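Patience when the result is slow

Many people ask me how to stay patient when they work hard and the result does not come. I am not a teacher of this subject, but I can tell you what I have learned in my own life.

When I moved to Rarkside I could not speak well. I wrote new words in a notebook every evening, and after 111 pages I still did not understand the bus driver. I was ashamed, and for 2 months I stopped writing. It was a mistake. I lost more from stopping than from being slow.

Do not compare your first year with the tenth year of another person

My neighbour could read a book of 400 pages in one weekend. I needed all of July for the same book. At first I felt small. Later I understood that she began as a child and I began as a grown man, so the comparison was not fair to me.

Make your goal small enough for a bad day

On a bad day I read one page only. On a good day I read more, but I do not demand it from myself. The one page I always demand, even when I am tired.

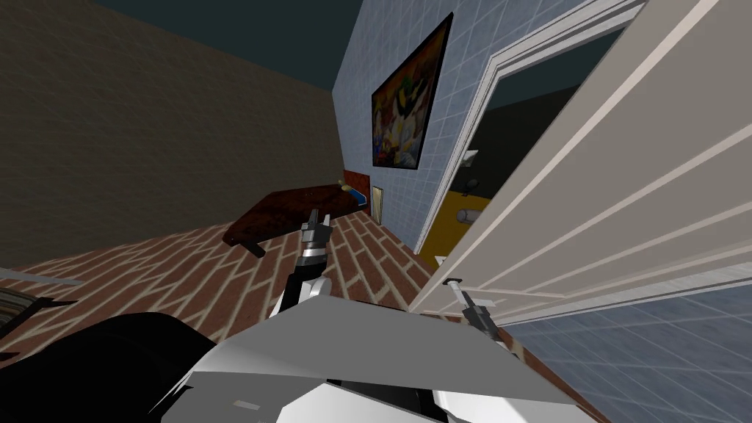

Forgive yourself quickly

If you miss a day, begin again the next morning. I have missed many days, and the notebook is now at page 291.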